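Re-doing the cables and finger pads on our two-arm bench cell

We've had the Cullomow cell going long enough now that I've stopped being precious about it, and last week I finally wrote down how I look after it. You'll want a free afternoon, a hex key set and a cup of tea. Switch off at the wall before you put your hands anywhere near the arms!

Step 1: Follow the cable along each arm

Start at the base and run a finger along the purple cable all the way to the wrist. Each clip should hold it snug without pinching, and there needs to be enough slack at every joint for a full bend (I fold the arm by hand, slowly, to check). The black cable under the wrist is the one I fuss over most. It wants a nice lazy loop - too tight and it tugs on the connector, too long and it drags over whatever's on the table. Then power up and look for green lights on the servos.

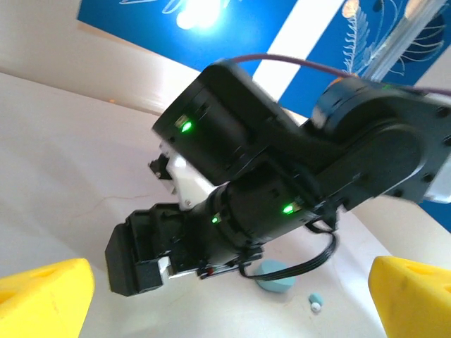

Step 2: Square up the two arms

Both arms sit on the one aluminium rail, so a loose mounting plate on either side throws everything out. Nip up the bolts, then bring the grippers in to face each other over the middle of the floor. I use an earbud case as my test piece, an idea I pinched from Feng-yi Tsai, and it's a fussy little thing to line up on. If one arm comes in high, redo its zero before you touch any software. Keep the loose wires near the plates clear of the rail while you're there.

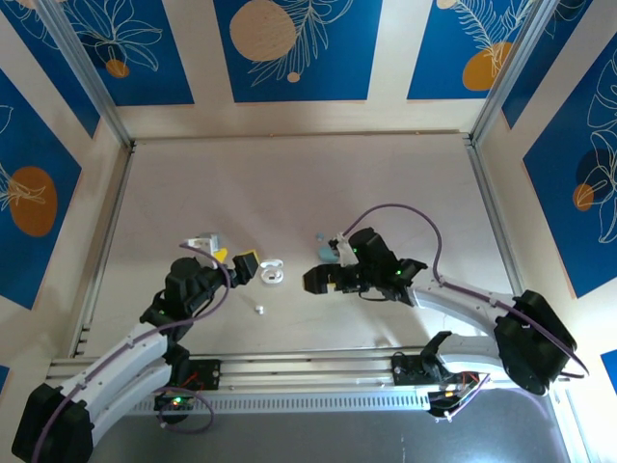
Step 3: Check the yellow fingers

Wipe them with a barely damp cloth and give each one a wiggle. If it rocks, tighten it; if the face has gone shiny, swap it. I change mine every 2,000 grips, and the full set takes me 20 minutes. After that I run a few slow passes with small bits and pieces, watching through the wrist camera.

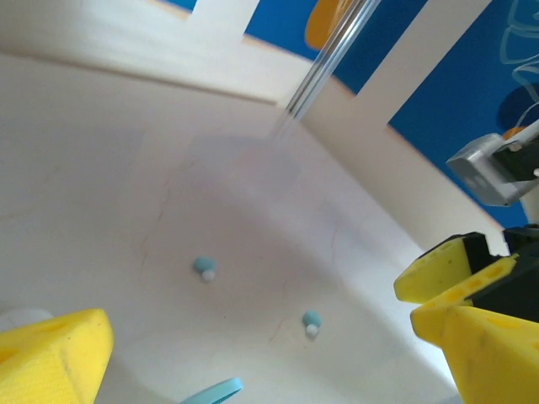 Go easy on the grip force to begin with. I start at the lowest setting and nudge it up 2 notches at a time until the piece stops slipping, then write the number on a bit of tape stuck to the bench. Aidan Mulligan likes to save his in the Vusitz config file as well, and fair enough, the tape does fall off.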